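Germination bench notebook, terrestrial orchids
March 2018

Batch 3164 re-scored under the dissecting scope. Seed came from the Gounder capsules, sown in January on quarter-strength oat agar with fungal isolate from the Clirnudano collar samples. Of 432 seeds plated, most have swollen and split the testa. Rhizoids visible on the larger protocorms. No leaf primordia yet.

Three plates discarded for bacterial growth at the rim. Same shelf, same pour, so I suspect the agar and not the seed. Remaining plates resealed with double film and moved to the dark cabinet.

Uninoculated controls: swelling only, no rhizoids.

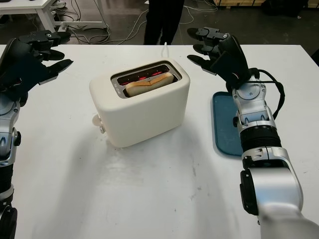 Balakrishnan Shenoy thinks the bleach soak was too short for this seed and that the rim growth came in with the testa. He would double the soak and accept some loss of viability. Possible, but the controls had the same soak and are clean. Will split the next sowing and run both times side by side.

Isolate notes: coils recovered from collar tissue only, none from root tips. Growth on plain potato agar slow, hyphae pale, no sclerotia. Subculture 3 is the one to keep. Older plates can be autoclaved.

To do:
- pour fresh oat agar, check pH before and after autoclaving
- ask Sumathi Hegde for the soil readings from the Brultilico slope
- relabel cabinet, lower shelf

Next scoring when the first leaf shows.

2 comments
Shares: 0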